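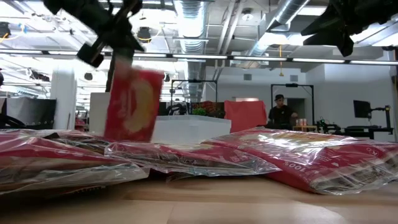
Posted in: Nernum Manipulation Club, Data Collection Help

Shiny plastic bags are wrecking my demos, how do you all handle them?

Lina Yammine

Hi everybody! I've been recording pick and place demos on the two-arm table since September and I finally got moved from the boxes to the bagged stuff (yay?). The job is simple on paper. Take a red package, move it over, let go, reset, do it again. The solid red one is a dream. The ones in clear plastic, the ones with "100%" printed on the red, are driving me up the wall.

I have 157 episodes so far and I went through them Sunday night with a cup of tea and a bad mood. In 126 of them I get the bag on the first try, which I was pretty happy about. The rest are me poking at the plastic, getting a pinch of nothing, backing off, and poking again. Sometimes I get it in the end and sometimes I give up and hit discard.

So three things, sorry, I know it's supposed to be one per post. Do I keep the fumbly ones or throw them out? Do I flatten the bags before each run so they all look the same? And the overhead lights bounce off every crease, so should I be turning something off? Joelle told me to leave the lights alone but she was on her way out the door and I didn't get to ask why.

Also my trained policy from the first batch grabs at glare. Like, it goes for the bright streak on the plastic and closes on air. Is that a known thing?

Najwa Matar

Oh the glare thing, yes, very known, welcome to the club. My first policy did the same and I spent a week blaming the calibration.

What fixed it for me was spreading things out more. I was putting the bags down in nearly the same three spots with the same side up, so the bright streaks were always in the same place too, and the model learned the streak. Now I turn every bag a bit between episodes, flip one over now and then, and let one lean on its neighbor. Don't flatten them! You want wrinkles, and you want different wrinkles each time. I got to 356 episodes that way before I retrained and the air grabs mostly went away. Not completely. It still does something weird when two bags overlap and I don't have a good answer for that.

On the fumbly ones, keep the ones where you recover. If you miss, back off, line up again and get it, that's gold, because the model is going to miss too and it needs to have seen what comes next. Throw out the ones where you gave up. And if you stopped in the middle to think, trim the pause or redo it. Mine learned to hover because I hover.

For the grab itself I come in low and pinch where the plastic has something solid under it. The loose edge looks so tempting and it slides right out. Slow down for the last little bit before contact, and wait a beat after closing before you lift.

Lights: leave them on. Your policy has to work in that room with those lights. If you want variety, do one session in the morning and one late in the day and write it in the notes field.

Sverre Løken

just tape the bags shut tighter, works fine

Jocelyn Beaudoin

Please don't tape them, Sverre. The Climach set is supposed to be the bags as they come, and if half the episodes have taped ones we'll have to tag them separately and I'm the one who does the tagging.

Agree with Najwa on nearly everything. One small disagreement: I wouldn't mix the solid package and the bagged ones in a single session while you're still learning. I did it and my timing got sloppy, because the solid one lets you rush. I do 8 of one kind, then swap. After a couple of weeks you can shuffle them however you like.

Lina, when you discard something, pick a reason from the list even if it's only "missed grasp." We do go back through the discards, and the blank ones take forever. There's also a longer thread on overlapping bags under Wynne, with a few things people tried. I haven't got to the end of it yet.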